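Cirnora students take their degrees in May, and a late starter takes the prize 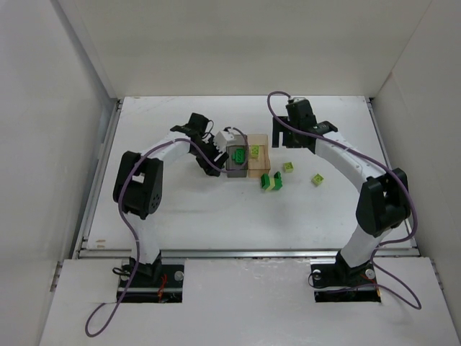
What a morning it was at Cirnora College! The doors of the Shehu Hall opened at 10, and by then the queue already went past the library steps and round the corner to the bicycle sheds, with grandparents, toddlers in smart shoes and at least one very large bunch of sunflowers in it. A total of 709 students received their degrees and diplomas this May, the biggest graduating year the college has had since it moved to the Bovska site.

The day was split into three ceremonies, one for each faculty. Science and Engineering went first, Health and Education followed after lunch, and Arts, Languages and Business had the late slot, finishing as the lamps were coming on along the river path. The hall seats 400, so families who couldn't get a place inside watched on the big screen in the refectory -- where, we're told, the cheering was if anything louder.

The loudest cheer of all went to Alper Çınar, who graduated with first class honours in Civil Engineering and was awarded the Pamoden Prize for the best final-year project. Alper came to the college as an evening student after years of working on road crews, and took his first modules while still doing early shifts. His project looked at how small footbridges in hilly villages cope with heavy spring rain, and how parish councils can check them with simple tools and a short training day. The judges called it "clear, useful and a pleasure to read", and anyone who has tried to get through a drainage report will know how rare that is.

"I thought I'd be the oldest person in every room, and for the first month I was," Alper said at the reception, still holding his cap. "Then I stopped noticing. My daughter was doing her school exams in the same year as my finals, so we had the kitchen table divided down the middle. She passed hers first and she hasn't let me forget it."

Alper will start work in the autumn with the bridges team at the Bovska district office. He also plans to come back one evening a week to help with the maths refresher class, the same class he sat in when he began.

The Pamoden Prize is given each year to one student across the whole college and comes with a small grant towards travel or further study. Alper is spending his on a walking tour of old stone bridges, with a notebook and (his words) a very patient wife.

There was plenty more to clap for. The nursing diploma group had a perfect pass record this year, and walked across the stage to a standing ovation from the clinical tutors. The first students to complete the joint degree in Translation and Local History also graduated, having spent their second year cataloguing letters in the town archive. Several of those letters are now on show in the foyer and will stay there through the summer, so do go and have a look if you're passing.

Two prizes were new this year. The Shehu Award for Community Work went to the team behind the homework club at the Bovska bus station, which has been running in the old ticket office since last winter and is now busy enough to need a second room. The Evening Student Medal, paid for by former evening students, was shared between a bakery manager who completed a Business degree and a retired postman who took his diploma in Botany. The postman's grandchildren had made a banner. It was longer than the row they were sitting in!

Music came from the college wind band, who played between ceremonies on the terrace and kept going through a brief shower by moving under the plane trees. They were joined for the last two pieces by graduates who had played with them as students, some still in their gowns, one of them on a borrowed trombone.

In her address, the principal thanked the families who had shared their spare rooms, cars and weekends to get somebody through a course. She also spoke warmly about the library staff, who kept the reading room open late during exam season, and asked them to stand up. They did, rather shyly, and got one of the longest rounds of applause of the day.

Graduates who couldn't attend will have their certificates posted to the address the college holds for them. Anyone who has moved should let the student office know before the end of the month. Those who would like to cross the stage in person can ask to be added to the winter ceremony instead, and there is no charge for this, although gowns still need to be booked in advance.

Official photographs can be collected from the student office on the ground floor, open until 3 on weekday afternoons. A quantity of lost property is waiting there too, including a child's yellow raincoat, a pair of reading glasses in a tartan case and a single silver shoe -- if it's yours, we'd love to hear how you got home.

Applications for autumn evening courses are now open. The admissions team will be running drop-in sessions in the refectory through the early summer, with tutors from every faculty there to answer questions. You don't need to bring anything with you, and you don't need to have made up your mind. Alper has promised to be at the first one, and says he'll talk to anybody about bridges for as long as they can stand it.

Warm congratulations to all our new graduates, and to everyone who shouted, clapped, waved and wept in the right places. A full list of names, by faculty and subject, is on display outside the Shehu Hall and will appear in the summer issue of the college newsletter.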